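Speaker notes: Measuring stand traffic without guesswork
Iresha Miah, Wokorent
Exhibitor briefing, April 23, 2018

Slide 1. Title
Introduce self and role. Stand design and event measurement at Wokorent. Questions at the end.

Slide 2. Problem
Most exhibitors report badge scans and nothing else. A scan records a contact. It does not record dwell time, which product was discussed, or whether a follow-up was agreed.

Slide 3. Method
Three measures per stand: passing traffic, stops, conversations. A stop means standing still within the stand boundary for longer than 70 seconds. Define this before the show and do not change it on the day.
Staff log conversations on a paper tally, handed in at each shift change. Tablets were tried in January and dropped; entries were made late.

Slide 4. Entili stand
Open on two sides, counter at the rear. Conversations were low against stops. Visitors read the wall panels and left. Counter moved to the aisle corner for the next show.
Pause here. Ask who has a rear counter.

Slide 5. Trestetti stand
Same hall, smaller footprint. Timed demonstrations, 3 per day, schedule printed on the fascia. Conversations logged: 47 on day one. Stops clustered in the ten minutes before each start time. Staff breaks should be set around this.

Slide 6. Demonstration areas
Sightline first, then power, then storage. Keep side walls plain where the product has to be read from the aisle. Graphics go above head height.

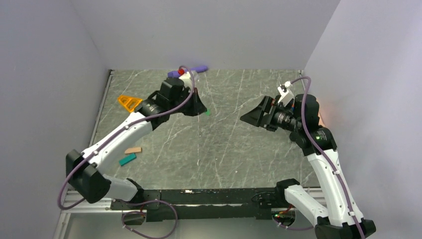
Slide 6: Two arms over a marble-patterned surface, plain panels on three sides.

Slide 7. Cost per conversation
Total stand cost divided by logged conversations. Include freight and drayage. Barnard left freight out in its first report and had to reissue the figures.
Do not compare across shows with different opening hours unless the hourly rate is used.

Slide 8. Next steps
Tally sheet and definitions are in the delegate pack. Return completed sheets to Wokorent within two weeks of breakdown. Take questions.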